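Unit 4: Removing and refitting a 3.5-inch hard drive
Hardware Servicing, Practical Notes
Notes prepared by Aisling Brennan

4.1 Scope

This unit covers the removal of a single SATA hard drive from a desktop tower, inspection of the drive outside the case, and refitting. Cloning and data recovery are in Unit 6. Read Unit 3 (static precautions) before the session. The bench exercise uses the Drondelari towers. The Naqvi small-form-factor units hold the drive under the optical bay and are not used until Unit 7.

4.2 Terms

Drive cage: the metal or plastic frame inside the case that holds one or more drives.
Caddy: the carrier fitted around the drive itself. It slides or clips into the cage and is often brightly colored so that it stands out as a part meant to be handled.
Data connector: the shorter of the two SATA connectors, 7 contacts.
Power connector: the longer of the two, 15 contacts.

Both connectors are keyed with an L-shaped end. A plug that does not go on with light pressure is upside down or misaligned. The plastic key breaks easily, and a drive with a broken key is marked as a fault on the job sheet.

4.3 Before opening the case

Shut down from the operating system, switch off at the supply and pull the power cord. Hold the front power button for a few seconds. Lay the case on its side with the removable panel up. Clip the wrist strap to bare metal on the chassis – painted surfaces do not give a reliable contact.

4.4 Removal

1. Locate the drive cage and trace both cables from the drive.
2. Disconnect data, then power. Pull on the plug body, never on the wires. Some data plugs have a metal latch that must be pressed first.
3. Release the caddy. Squeeze or lift the handle according to the case model.
4. Draw the drive out in line with the cage. Keep it clear of the motherboard, the memory slots and any heatsink fins.
5. Hold the drive by its sides. Do not touch the circuit board or the connector contacts.
6. Set the drive down on the antistatic mat, label side down for inspection.

A 3.5-inch drive weighs up to 680 g with the caddy in the Drondelari towers. Allow for this when it leaves the cage.

4.5 Inspection

Check the connector contacts for dirt or scoring, the plastic housings for cracks, and the mounting screws for tightness. Record the model, serial number and capacity. The Gornico practice drives are 800 GB or 200 GB and carry no live data.

4.6 Refitting

Reverse the order of 4.4. The caddy should seat with a click. Connect power, then data, and check that no cable is resting on a fan before the panel goes back on. Enter the firmware setup and confirm that the drive is listed.

4.7 Assessment

Practical, pass mark 70. Job sheets go in the Semoletti binder at the end of the session.

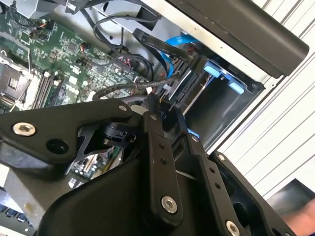
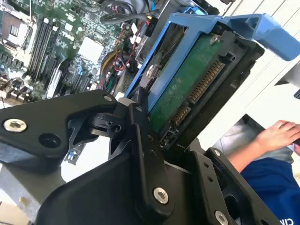

Fig. 4.1 (first) Open case on its side, motherboard and drive cage. Fig. 4.2 (second) Drive in blue caddy, circuit board and SATA connectors showing.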